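3. Showing the robot by hand and by remote control

3.1 Why we chose two ways of teaching

Most of the work on sorting small fasteners starts from a clean tray and a known set of parts. We wanted the opposite starting point. The repair benches at Bratville are used all day, the parts come off old machines, and what ends up on the bench is a mixture of sizes, finishes and conditions. A person clears such a bench without thinking very hard about it. We were curious how much of that ease could be passed to an arm by showing it the job, with as little programming as we could get away with.

There are two obvious ways to do the showing. In the first, which we call hand guiding, the teacher takes hold of the arm just above the gripper and moves it through the task, while the motors do no more than hold up the weight of the arm. In the second, remote control, the teacher sits a short distance away with a pair of hand-held levers and watches the view from the wrist on a screen. Both ways record the same things: joint angles, the opening of the gripper, and the wrist view. The learning method described in Section 4 does not know which of the two a recording came from, and we kept it that way on purpose.

Earlier studies tend to pick one of these and stay with it. We think that is a pity! The two kinds of recording turn out to be different in ways that matter for small parts, and it was only by putting them side by side on the same bench that we began to see how.

3.2 The task

Each demonstration covers a single pick. The teacher is given the name of a part ("nut" or "bolt"), brings the gripper down over one such part, closes it, lifts it clear and lets it go in the right compartment of an organiser. Which nut or which bolt to take is left to the teacher. We found this freedom very useful, as teachers have strong and sensible opinions about which part on a cluttered bench is the easiest one to go for next, and those opinions are part of what we want the robot to learn.

Parts were put out by tipping a small cup of them on to the bench and leaving them where they fell. We did not sweep up beforehand. If a part landed in a place where the gripper could not reach it, it stayed there for the rest of the session, and the teacher worked with the others.

Figure 3 gives the wrist view in the approach stage of a pick, with the fingers on either side of a black nut and three steel bolts lying further up the bench beside the organiser. The approach is the stage at which the two ways of teaching differ most, and we come back to it in Section 3.4.

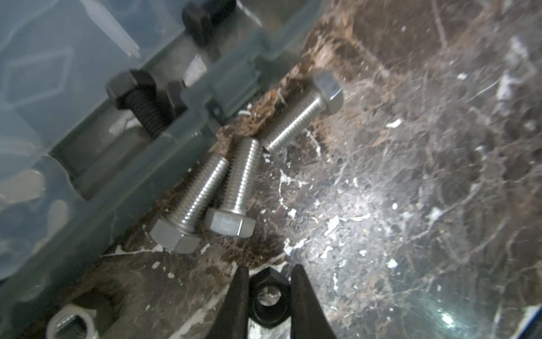 Bratville, December

Figure 3. Wrist view during the approach to a nut. The gripper is still open. Brown debris lies along the side of the organiser, and the dark, veined bench top throws back a patch of glare at the lower right.

Several things make a view like this hard going for a learned controller, and every one of them is a pleasure to work on. The black nut and the black fingers are close in tone, so the gap between finger and part, the very thing the controller must judge, is also one of the harder things to pick out. The threads of the steel bolts catch the light in fine bright lines, and the white streaks in the bench top are also thin and bright. The organiser lets some light through, so that parts stored inside it can be seen from outside and look, to an untrained network, very much like parts that are free to be picked up. Our first controller reached for stored bolts through the wall of the organiser with great determination.

3.3 Teachers and sessions

We recorded 331 demonstrations with 6 teachers. Each teacher worked in both ways, half of them beginning with hand guiding and the other half with the levers. Nobody in the group had taught a robot before, though all of them handled fasteners in their daily work. Mohcine Ghoneim ran the sessions and gave the same short spoken introduction every time: what the task was, how to start and stop a recording, and that a failed pick should be recorded through to its end and not thrown away.

The failed picks have been worth their weight in gold. A teacher who misses a nut nearly always does something clever next. Some opened the gripper, backed off by a finger's width and came down again at a slight turn. Others used one finger to nudge the part a little way along the bench, out of the loose debris, and only then tried to close on it. We never asked for nudging and had not thought of it ourselves, yet it appears in the recordings of every teacher and in both ways of working. After training, the controller nudges too.

A session lasted 60 minutes, with a break whenever the teacher wanted one. For remote control we used the Sornex lever set, with the force feedback turned off so that teachers had only the wrist view to go by. The software that lines up the recordings in time is our own and goes by the name of Estari. It stores every signal against a single clock, and where a signal drops out it leaves a marked gap, which the training step then skips.

3.4 What the two ways of teaching look like

In hand guiding, the approach is quick and the path is smooth. Teachers look straight at the part, with their head to one side of the arm, and they bring the fingers down in a single curved movement. It is lovely to watch. The trouble is that a teacher standing beside the bench can see things the wrist view does not contain. When the gripper comes in low, the fingers may hide part of a nut from the wrist, and the teacher carries on happily with the help of a view from the side. The recording then holds a correct movement paired with a picture that does not fully explain it.

In remote control, the teacher and the controller see the same thing. Approaches are slower and come in short steps, with a pause between each, and the pauses are longest just before the fingers draw level with the part. At first we took these pauses for a nuisance and cut them out. Training on the cut recordings gave a controller that came down too fast and landed on top of the nut, so the pauses went back in! Looking again at the recordings, we saw that teachers used them to make small turns of the wrist, lining up the flat inner face of a finger with a flat side of the nut. The turn is small and easily missed in a plot of joint angles, but it decides whether the nut stays put as the gripper closes or swivels away.

Bolts tell a slightly different story. A bolt lying on its side has an obvious long direction, and teachers in both groups took it across the shank, with the fingers to either side. In hand guiding they tended to take it near the middle. With the levers they moved closer to the head, and when we asked why, the usual answer was that the head was easier to keep track of on the screen. Both grips work. The grip near the head leaves the bolt hanging at an angle once it is lifted, and the lowering movement into the compartment has to allow for that.

3.5 Mixing the recordings

Given these differences, the natural question is what happens when the two sets are put together. We followed the mixing scheme of El Idrissi, in which each training batch draws from both sets in a fixed share, and we changed the share between runs. Every run was trained from scratch and for the same number of steps, and a checkpoint was kept every 1,000 steps so that we could look back at when a habit first showed up.

The mixed controllers are, to our delight, recognisably the children of both parents. High above the bench they move in the smooth curve of the hand-guided recordings. Near the part they slow down and begin to step, as the teachers did with the levers. We did nothing to bring this about beyond mixing the data. Our reading is that far from the part the wrist view is clear enough for the hand-guided movements to make sense, while close in the remote recordings are the more consistent of the two and so have the stronger pull.

One weakness remains in all the mixed runs. Where a nut lies hard against the outer wall of the organiser, a finger has to come down in a very narrow space, and the controller often hovers there without committing. Teachers solved it by dragging the nut away from the wall with the tip of one finger, but few recordings show this. We return to the matter in Section 5, where the teachers were asked for further demonstrations of that one movement, given with the levers only.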